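로봇에게 보여 줄 예시를 모으는 일

2022년 11월 13일

저는 한국어로 블로그를 쓴 지 이제 두 달쯤 됩니다. 틀린 표현이 있으면 댓글로 고쳐 주시면 감사하겠습니다.

9월부터 Nurnis라는 작은 프로젝트에서 일하고 있습니다. 제가 하는 일은 로봇 팔을 손으로 조종해서 부품을 집고 옮기는 동작을 기록하는 것입니다. 이렇게 모은 기록을 보고 학습 모델이 같은 동작을 배웁니다. 목표는 예시 600개이고, 어제까지 388개를 모았습니다. 그중 65개는 다시 해야 합니다. 그리퍼를 너무 일찍 닫았거나, 제가 중간에 망설여서 팔이 멈춘 기록입니다. 사람이 망설이면 모델도 그 망설임을 배운다고 동료 Ataberk Toprak이 여러 번 말했습니다.

이번 주의 부품은 소형 솔레노이드입니다. 몸체는 잡기 쉬운 모양이지만 전선이 달려 있어서 생각보다 까다롭습니다. 전선이 손가락 사이에 끼면 부품이 조금 돌아가고, 그러면 놓는 방향도 달라집니다. 처음에 저는 매번 전선을 예쁘게 정리해 놓고 시작했습니다. 그런데 Firdevs Gökçe가 기록을 보고 그렇게 하지 말라고 했습니다. 실제 작업에서는 전선이 아무렇게나 놓여 있으니까 예시도 그래야 한다는 뜻이었습니다. 맞는 말이라서 조금 부끄러웠습니다.

그래서 지금은 시작 위치와 방향을 매번 바꿉니다. 트레이 안쪽에 둘 때도 있고 벽 가까이에 둘 때도 있습니다. 벽 옆에 있으면 손가락이 들어갈 자리가 좁아서 천천히 내려가야 합니다. 주황색 트레이는 조명이 강하면 바닥이 하얗게 빛나서, 손목 카메라로 볼 때 부품의 경계를 찾기가 어렵습니다. 조명을 바꿀지 그대로 둘지 아직 결정하지 못했습니다. Firdevs는 그대로 두자고 하고, 저는 절반 정도만 바꾸고 싶습니다.

다음 주에는 다시 해야 하는 기록부터 시작하려고 합니다. 메모 파일도 정리해야 합니다. 제가 터키어와 한국어를 섞어서 써 놓아서 Ataberk만 읽을 수 있습니다. 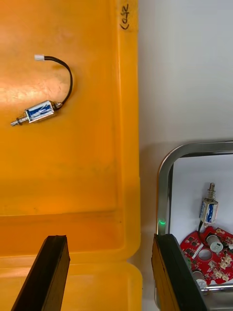
메모는 우선 한국어로 통일하고, 실패한 이유를 적는 칸을 하나 더 만들 생각입니다. 지금은 "실패"라고만 적혀 있어서 나중에 보면 저도 이유를 모릅니다.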